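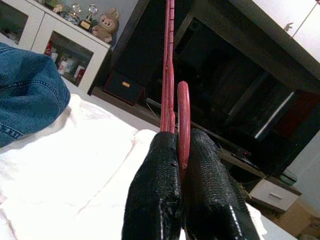

Red loop and a long straight length, held at the join.

Most of the advice you'll read about hanging things up indoors was written by someone selling hooks. I've lived in the same rented terrace in Prosemden for 22 years, with walls that crumble if you look at them, and I've tried nearly all of it. Some works. A lot of it is repeated from one website to the next by people who have never had a coat rail come down at two in the morning.

Adhesive hooks

The packet gives a weight. I don't believe it. That figure presumably came from a clean glass panel in a warm room, and your kitchen wall is emulsion over older emulsion over goodness knows what. I hang half the stated weight and no more. What fails is usually the paint, and it takes a saucer-sized patch with it.

Wiping the wall with vinegar first is supposed to help. I've done it both ways and can't tell the difference. Leaving the hook overnight before you load it does seem to matter, and it costs nothing. I had a pair of Jenkins hooks behind the bathroom door which I loaded straight away, and both were on the floor by breakfast. The same sort, left until the next day, are still up with two dressing gowns on them.

Loops on everything

Here I'm a convert, grudgingly. A tea towel with a proper loop stays on its hook, and one without slides off and gets trodden on. You don't need a special tape. A bit of old cotton ribbon or a strip cut from a worn-out pillowcase hem will do. Fold it, tuck the ends under the hem and sew through all the layers, back and forth, in a small square. Iron-on tape is meant to save you the sewing, and mine lasted four hot washes.

For brushes and dustpans with a hole in the handle, thread the loop through and pull it back over itself so that it grips. Knots work loose on shiny cord. If you must knot it, leave long tails and don't trim them for a week or so.

Make loops bigger than you think you want. A small neat one looks lovely and you'll curse it every time your hands are full.

Colour coding

I was told to use one colour for the bathroom cloths and another for the kitchen, and I rolled my eyes, and then I thought about what had been wiping what. So yes, do that. Skip the colour chart on the fridge, though. If a system needs a chart it has too many colours in it. We have red for the bathroom and anything else for everywhere else.

The pegboard question

Everyone wants a pegboard now. I put one up in the shed in February, the Cetura one with the metal pegs, 410 mm wide. It looks very organised. It also holds less than the old shelf did, and the pegs lift out along with whatever you're taking off them. A dab of something tacky in each hole cures that, but then you can't move the pegs, and moving the pegs was the whole point of buying it.

A row of nails in a batten does the same job. Tilt them slightly upwards. Use screws if the tool is heavy, and find something solid to fix the batten to, whatever the tube of glue promises.

Drying lines over the bath

The pull-out sort sags. Tightening it helps for an afternoon. Two fixed lines hung closer to the wall do better than one down the middle, and you can still get in the bath. Put heavy things at the ends and socks in the centre.

What I wouldn't bother with

Suction cups, on any surface, for any purpose. Over-door racks on a door you need to shut. Magnetic strips for scissors, if yours are like mine and mostly plastic. And the Teltlow twist ties, which are ordinary twist ties in a nicer box.

Check your hooks when you change the clocks. Give each one a firm tug downwards, and if it moves at all, take it off and start again.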